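Our Workspace, Room by Room

Welcome, and thank you for stopping by! A few of you have been asking what the new place looks like inside, so we finally sat down with a pot of coffee and put together this little gallery page. Bakine moved in after a long search (we looked at 37 places before we said yes, and some of them were very sad indeed), and we have been happily rearranging things ever since.

What won us over was the main hall. The ceiling goes up two full stories, the walls are white, and the windows let in the kind of daylight that makes you forget to switch on a lamp. Our old rooms over the Cenov bakery smelled wonderful, but they were dim even at lunchtime, and by December we were all squinting at one another across the tables. 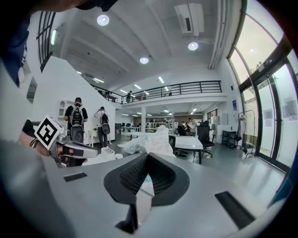 The main hall in use, with the tall gridded window up high and the small white arched shelf unit on the wall.

I am especially fond of that shelf unit, I have to say. We talked about swapping it for something larger, and for a week or two there was a Tondent catalog going from desk to desk with pages folded down - but the arch is such a friendly shape against all those straight lines that we left it where it was. The angular partition it hangs on stayed too. It breaks up the hall nicely and gives people a wall to gather by when they want to talk something over.

We took six months to settle on the white paint, after trying eight shades that looked exactly alike to everyone but me. The Arabzadeh workshop down the street did the painting for us and was very patient about it.

More pictures will go up as the smaller rooms get sorted out, starting with the kitchen corner, where we are still waiting on three stools and a decent kettle.

Page last updated 1 October 2020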